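Keeping a commonplace notebook, year two

1 May 2023

I started copying things out of books by hand in May of last year, so the habit is now a year old. A few people have asked how it works, and I said I would write it up.

The notebook is a plain one with lined pages. I'm on the second. The first filled up faster than I expected, mostly from whole paragraphs of a history of salt that I could have marked with a pencil. I copy less now. If a passage runs past seven lines I make myself pick the part I wanted.

Each entry gets the title, the page number and nothing else. I used to add a comment underneath, and when I read those comments back in the winter most of them said "good" or "check this." I never checked any of it. Now if I have something to say I put it on the facing page, which I leave blank, and most of the facing pages are still blank.

The index is the part I got wrong. I tried to make one as I went, with headings like Weather and Work and Family, and every entry belonged under three of them. Chi-keung Kan, who got me started on all this, writes his index only when a notebook is full. He sits down with it for an afternoon and uses whatever words come to mind. I did the same with my first one and it took two evenings. It's a bit of a mess, but I can find things in it.

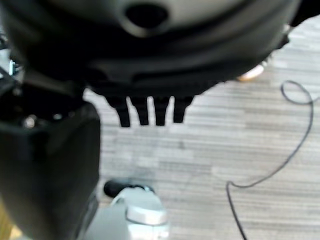

Pens matter less than people say. I used a fountain pen until it leaked through a page of letters I'd been copying, and then I went back to a ballpoint. My handwriting is worse with it, but I can still read it -- mostly.

Library books are the real reason the habit stuck. When I own a book I tell myself I'll go back to it. When it's due on a shelf across town I have to decide what I want from it before it leaves the house. I renewed one novel twice to finish copying a single chapter opening, and I still think it was worth it.

I did try typing the entries for a while in May. It was quicker and I kept far too much. There's a file on my computer with 400 entries in it and I couldn't tell you what five of them are. The ones I wrote by hand I can usually place, down to which chair I was in.

The plan for this year is to copy more from old cookbooks and fewer opening lines from novels. I have a church cookbook from my aunt with instructions like "bake until done," and I've already put four of those in.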